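Drollach Rovers released Craig Nisbet in November, and they did it by text message, and they sent it to the wrong Craig. The wrong Craig drove a bread van out of Porkstead and took it hard. He had never played for anyone, but he had always hoped it would end on better terms.

The right Craig learned the news from the bread man at six in the morning, over a tray of rolls.

"It says they wish me well in my future endeavors," said the bread man. "I think they mean yours."

Nisbet read it twice and bought a roll. He was the goalkeeper, or had been, and he had held the job for six seasons, mainly by being tall. The trouble had started at the Ikthorpe game, when he left the field before halftime to have a word with a man in the stands. The word had lasted until the police came. The man in the stands was Knut Hinrichs, who owned the club.

"You could apologize," said Niall Laing, who played left back and gave advice nobody had ordered. They were sitting in Laing's kitchen, which doubled as his workshop, in the sense that there was no place left to eat.

"He called me a lamppost."

"He's called me worse, and I wave."

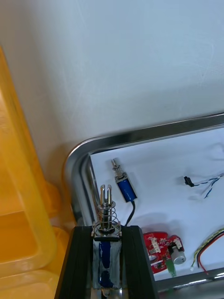
Laing fixed pinball machines between practices and claimed there was more money in it than in left back, which at Drollach was true of most things. He talked about the machines the way other men talked about their kids. A solenoid, he said, had one job. The coil pulled, the spring around the plunger pushed back, and the little forked tip went where it was told, all day, with no opinion on the owner. Nisbet said that if he wanted to be compared to a plunger he could have stayed under contract.

"Hinrichs wants 300 words," said Laing. "For the website. You say sorry, you're back by the weekend. Struan Strachan's in goal until then."

"Strachan's a dentist."

"He's got good hands."

So Nisbet wrote the apology. It took him most of the night and came to 50 words, 2 of which were "lamppost." He walked it over to the stadium and gave it to Callum Niven at the front desk, who read it with his lips moving and put it in a drawer.

"You know he sold the club last night," said Niven.

"Who to?"

Niven looked at the drawer, then at the parking lot, where a bread van was pulling into the owner's space.

"He had a very generous severance idea," Niven said, "and the fellow had already been released, so there was no conflict of interest. Do you want your letter back?"

Nisbet said to leave it where it was and went out to see about a roll.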